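Brolliton cell 2, collection notebook
October 6, 2018
Entry by K. Vahidi. Comments from Lorena Benítez marked LB.

Goal for the session: start the corner set for Loruvum. The last policy handles open floor well and falls apart within a hand's width of a wall. It either stops short or slides along the panel until the force limit trips. The training data has almost no corner approaches in it, so the result is no surprise.

Target is 3,000 accepted episodes across all start poses. We have 2,000 from the open-floor set that can be reused as negatives for the contact head. Those stay in their own directory and do not get merged until the new labels are checked.

Setup
Yellow fingers, closed at start of every episode. Wrist camera exposure locked, white balance locked, ceiling panels on, lamp over the bench off. Checked the hand-eye calibration against the board before starting and again after lunch. No change worth redoing it for.

Plaid panels stay up for this set. Parsa (the tracker) needs texture close to the lens, and on the plain white panels it lost the pose whenever the camera got near the corner. With plaid it holds all the way in. The cost is that the stripes are fine enough to shimmer at short range, and the image encoder may learn the pattern as a distance cue. To break that up we swap panels between blocks and log the panel pair in the episode header. LB wants a held-out pair that never appears in training. Agreed, set aside in the flat drawer, do not use.

Procedure as run
Operator drives with the hand controller from one of the start poses on the sheet. Approach the corner with fingers closed, stop before contact, hold, then either retreat or continue to the object depending on the episode type. The hold is there so the labeler has a clean boundary between approach and the next phase. Short holds were the main reason for rejects in the morning block. Press the left button to mark the phase change. Pressing it during motion is worse than not pressing it at all, as the script trusts the mark and cuts there.
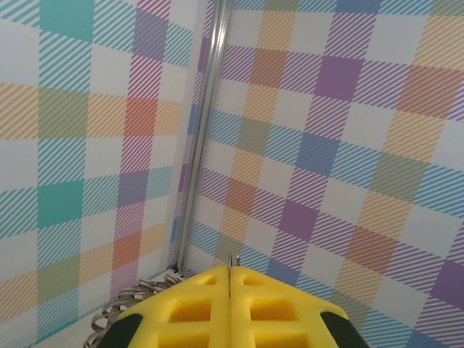 Start poses are drawn at random by the script, but the draw is flat over the sheet and the sheet is heavy on centered poses. LB pointed out that this leaves the yaw extremes thin. Changed the weights in the sampler after the first block. Episodes before the change are tagged "flat" in the header and can be downweighted later.

Problems

1. Joint 5 soft limit. Steep approaches from the left side of the sheet run into it and the arm halts mid-episode. The recorder keeps going and writes a stationary tail. Added a check that drops any episode ending in a halt code. The raw files are still on the collection disk under "halted".

2. Timestamps. Gripper state is arriving late relative to the camera stream, by a constant 45 ms. Corrected in the export script, raw logs untouched. Anyone reading the raw logs directly must apply the shift. The open-floor set was recorded with the old driver and does not need it.

3. Wire objects. Depth on thin shiny metal is mostly holes. The Mondetti filter fills the holes with wall depth, so the object vanishes from the cloud and the grasp proposal lands on the panel behind it. For this set the depth channel is saved unfiltered and the policy trains on color plus arm state only. Revisit if we ever need depth for thin parts.

4. Operator habits. LB and I approach differently. I come in low and level, she comes in from higher up and tips down late. Both are fine, but the split by operator should be even within each start pose or the model will tie pose to style. Script now prompts for a change of operator at the end of a block.

LB: I would keep failed approaches where the fingers touch the panel lightly and back off. We have none in the old set and the policy has never seen a recovery. Suggest a separate label, "touch-recover", accepted only if force stays under the limit.
KV: OK. Added to the label list. Not counted toward the target.

Labels
Current list: approach, hold, contact, grasp, retreat, touch-recover, reject. Reject needs a reason code. "Other" was used too often in the morning block and those will be gone over again by whoever did not record them.

To do
Rerun the export on the morning block with the halt check in place.
Print a new start pose sheet with the sampler weights on it.
Ask LB for her force plots before fixing the touch threshold. I set it at 3 N as a placeholder.
Train a small model on the first block only and look at the yaw error before recording more.
Put the spare finger pads back in the cabinet.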